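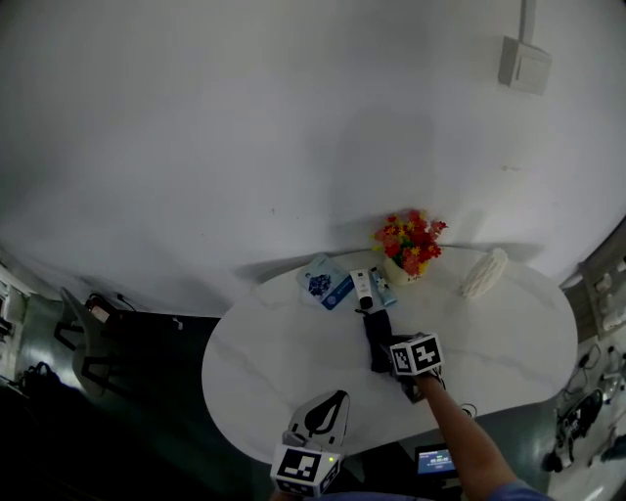
Oval table against a white wall, with a small pot of artificial flowers.

Favex

Favex reads the session logs that a standalone VR headset writes to its own storage and turns them into a table you can open in a spreadsheet. It covers battery level, frame timing, tracking loss and the temperature readings the headset reports for itself. It does not read passthrough video, room maps or anything typed by the person wearing the headset.

Status: usable, last release 1 March 2023. Maintained by Katsuhiko Hosoda.

What you need

Python on your computer, a USB data cable and a headset with developer mode turned on. Many charging cables carry power only, and the headset will not show up in the device list if you use one of those. Favex has no other hardware requirements. Linux and Windows are both fine. The Mac build works from the command line, but the small viewer window does not open on every machine.

Getting the logs off the headset

Connect the headset, put it on and accept the prompt asking whether to trust the computer. The prompt only shows inside the headset. Then run:

favex pull --out sessions

Each session becomes its own folder, named by the headset's clock. If the clock was never set, the folder names will be wrong and so will the time column. Run favex shift on the folder to correct both. Pulling does not delete anything from the headset.

Making the table

favex table sessions --to summary.csv

You get one row per second of use. Add --events to get a second file listing only the moments when tracking dropped out or the headset was taken off. Seconds with no reading are left blank and are not filled in from their neighbors.

Columns

time: seconds from the start of the session
battery: percent, as reported by the headset
frame_ms: mean frame time over that second, in milliseconds
late: number of frames that missed their slot
tracking: ok, weak or lost
temp_c: reported temperature in Celsius, blank on older firmware
worn: yes or no, from the proximity sensor

The proximity sensor can be fooled by a folded cloth or a strap resting over it — check the tracking column before you trust worn.

Sample logs

The samples folder holds nine sessions, recorded on two headsets. Three of them use the Insaurralde log layout, which puts frame times in a separate file, and the rest use the plain Flimell layout. Favex detects the layout by itself. If it guesses wrong, use --layout to set it.

Serial numbers and account names were removed from the samples. If you send in your own logs with a bug report, run favex scrub on them first and look through the result. Scrub knows where those fields normally sit, but an app can write whatever it likes into its own notes field.

Known problems

Sessions that cross midnight are split into two folders. Joining them with favex join works, but the battery column shows a small jump at the seam.

Logs from before the December release of the Womier runtime have no tracking column. The table is still written, with that column blank.

Very long sessions are slow to open in the viewer. The command line handles them without trouble.

License

The code is under the MIT license. The sample logs can be used for any purpose, with credit to Favex. Bug reports go in the issue tracker, with the output of favex version pasted at the top.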